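2019-09-11
By Etornam Wumbei

4.2 Picking up keys, and what counts as a key

The household tasks in Section 3 were chosen to be dull, and on the whole they were. Blocks went into boxes. Cups went onto shelves. We added key collection late, in August, on the theory that it would be an easy win to place next to the drawer results, which were not. The task is simple to state: some sets of keys lie on the floor, a bin stands near them, and the arm should put each set in the bin. A child can do it. Several children have offered.

We trained the policy, which we call Kandeo, on 1,000 demonstrations by six operators, using the wrist view alone. There is no overhead camera and no depth channel. An earlier version had both, and it learned to ignore the wrist view almost completely, which made it good at finding the bin and very poor at closing on anything thinner than a mug handle. Taking the other inputs away cost us a week of argument and gained us a working grasp.

The output at each step is a small change in hand pose and a command to open or close the fingers. The model is given no list of objects and no segmentation. It has to work out from pixels where one set of keys stops and the next one starts, a question on which our own labelers did not always agree. 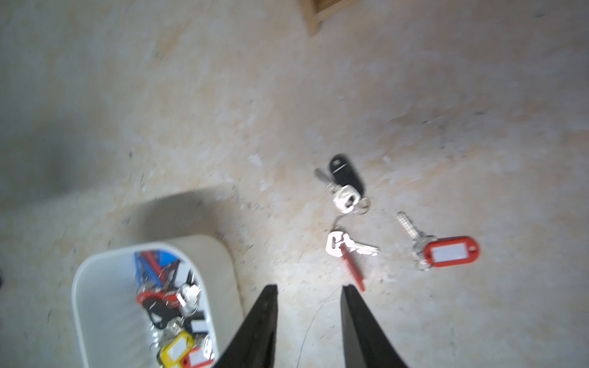
Figure 6. Wrist view during a key collection trial.

Keys turned out to be a poor choice for an easy win and a good one for finding out what the policy had learned. A block has one body, and wherever the fingers close on it, the block comes along. A set of keys is a committee. Its members are joined by a ring, they move separately, and the part that is easiest to see is seldom the part that is best to hold. The red tag reaching down toward the tip of the right finger in Figure 6 is a fair sample of the problem. It is bright, long and close to the hand, and a policy trained mostly on blocks would go for it every time. The silver key in the same set lies nearly flat on a speckled floor of beige and gray, where a blade does not stand out much. A grasp on the tag will often lift the set, but the keys then hang below the fingers and swing, and the release over the bin becomes a matter of luck. A grasp at or near the ring is harder to find and much easier to finish.

We therefore scored each trial twice. A lift counts if the whole set leaves the floor and stays off it for two seconds. A drop counts if every part of the set ends up below the rim of the bin. Keys draped over the rim were scored as failures, over the objections of the operator who had been driving that day.

Over 167 test trials, Kandeo lifted the set in 131 and completed the drop in 104. The block-trained baseline lifted 88 and dropped 41. Both figures for the baseline are better than we expected, and we looked for a mistake before we accepted them. The gap between lift and drop is the interesting part. For Kandeo it is 27 trials, and in 19 of those the fingers had closed on a tag. For the baseline it is 47, and tags account for nearly all of them. We read this as evidence that the policy learned a preference for the ring from the demonstrations, although no operator was told to aim there. Asked afterward, four of the six said they had no preference. Their own recordings disagree with them.

A second source of trouble was the bin. Once it holds a pile of keys, it looks to the policy like an excellent place to find keys. In early trials the arm would pick up a set, carry it to the bin, drop it, pick up another set from the pile, and drop that one too. It would keep this up with no sign of boredom until the time limit. By the letter of our first scoring script, these were among the most successful trials we have ever recorded. We changed the script and then added some 30 demonstrations that began with a full bin and ended with the hand parked and still. That reduced the habit to three trials of the 167. It did not remove it.

We also tried sets linked by a length of thin wire, which stand in for the usual tangle at the bottom of a bag. We do not report a rate for these. The policy treats the wire as part of the floor, and lifting one set tends to bring its neighbor along for the ride. Whether that is one success, two, or none depends on who is scoring. The method of Sârbu, which plans over an explicit graph of connected parts, should do better here, and we would like to see it tried on a floor that is not black felt.

Two limits should be stated plainly. All trials used one hand with one pair of tapered fingers, and when we swapped in blunt ones, lifts fell by half. The floor never changed either. The Votmont group has offered us a carpet, and we have been slow to reply.

Comments (3)

conton_lab: Was the full-bin data mixed in from the start or only used for fine-tuning at the end? We see the same re-picking loop with socks and would love to be rid of it.

E. Wumbei: Fine-tuning only. Mixing it in from the start gave us an arm that parked itself whenever it saw a bin, full or empty.

rk_grasping: Please report the draped-over-the-rim cases separately. I suspect I would side with the operator.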